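**Coasters on a painted table - worth it or daft?**

**inkcap_jo**
Hello all. I've finally finished the kitchen table, the one I moaned about back in July. Four coats of white, sanded between each, and I'm so pleased with it I hardly dare put anything down. My other half thinks coasters are for people's nans. I think a mug ring on fresh paint would make me cry. Who's right, and what do you all use? I've seen a set by Kistero in the shop at Ilton but they're cork and I've had cork ones crumble on me before.

**ShafiqM**
You're right, he's wrong, next question.

Seriously though, how long has the paint had? It feels dry in a day but it stays soft underneath for weeks. I put a hot teapot on mine far too early and had a lovely round dent to look at for 3 years. Wait the full month if you can bear it, and use a thick coaster with felt on the bottom. Thin ones let the heat straight through.

**toledo_tess**
Going to disagree with Shafiq a bit. Felt is fine until you spill something, then it holds the wet against the paint and you get a mark anyway, only now it's a mark with fluff in it. I like the plain round ones you can wipe. Mine get used for everything, cold drinks, kids' cups, the lot, and I've had no trouble with sticking as long as I lift them at night.
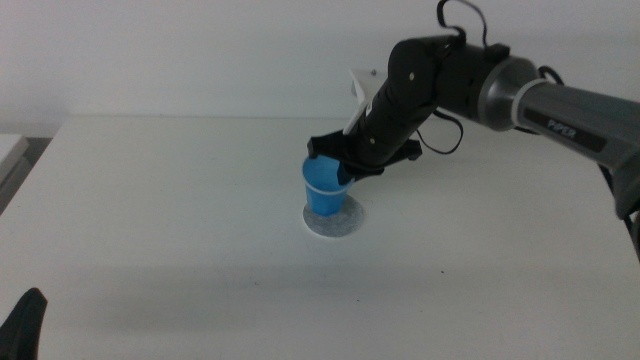

The other thing is size. Most sets are made for a dainty little teacup and our mugs hang over the side, so the drips miss the coaster altogether. Take your biggest mug to the shop with you. I did and got a funny look, but I've got coasters that fit.

**ShafiqM**
Fair point on spills, Tess. I suppose I'm a tidy drinker :) I still wouldn't put anything hard and flat on paint under a month old. It'll grip, and then you're peeling.

**gravelpit**
Or just varnish the thing and stop worrying? It's a table. Two coats of clear over the top and you can put what you like on it.

**inkcap_jo**
I did wonder about varnish but I read it goes yellow over white. Has anyone had that?

**MaricelD**
Yes! Oil-based does, water-based doesn't (or not so I've noticed). I did mine with the Sernstead water-based satin and it's still properly white. You still need coasters for hot things, sorry gravelpit - varnish scratches too, and it shows more on a pale table.

**gravelpit**
Mine's been fine. Mind you, mine's brown.

**toledo_tess**
Well there you go then.

**inkcap_jo**
Ha. Right, I'm going to leave it bare until the month is up and eat off my lap like a student. Then the water-based satin, then wipeable coasters, big ones. Maricel, did you brush it or use a roller?

**MaricelD**
Foam roller, the tiny sort. Go lightly and don't go back over it once it starts to drag.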